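Training a grasp policy on wrist camera views in simulation

Last updated 30 October 2022

These steps follow the method we used for the Hillow results. You need a working Flollgate install and the Sarnero kitchen pack. Everything is rendered from the wrist camera, so the gripper is in view at all times.

1. Set the seed to 11 and generate 3000 episodes. Keep the target a plain low-polygon shape for the first run. A faceted ball is enough to learn the approach and the close, and it renders fast.
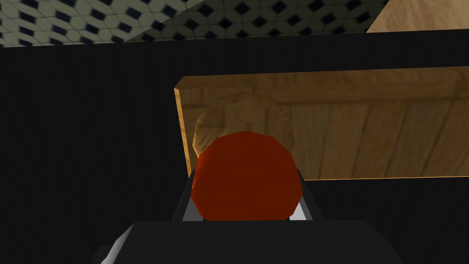

2. Turn on texture swapping for walls and work surfaces, but leave the target color alone until the loss settles. We changed both at once in January and the policy never recovered.

3. Add the search episodes. In these the arm starts turned away from the target with the fingers open, and the policy has to find its way back using the wrist view only. Mix them in at one search episode for every four grasps.
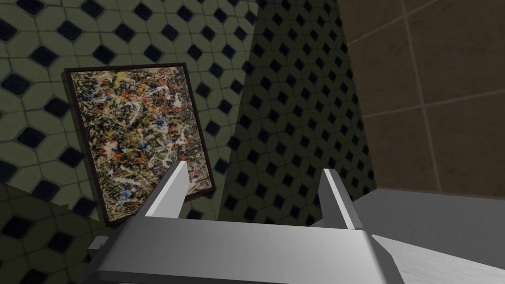 4. Train for 121 epochs. Save a checkpoint at 111 as well - on two of our seeds the earlier one scored better on unseen rooms.

5. Evaluate with the Gál split. It holds out whole rooms, where a random split only holds out episodes. Report grasp and search scores separately.

If the fingers close early, check the depth scale in the camera config before you touch the reward. The default is in millimeters and the loader expects meters.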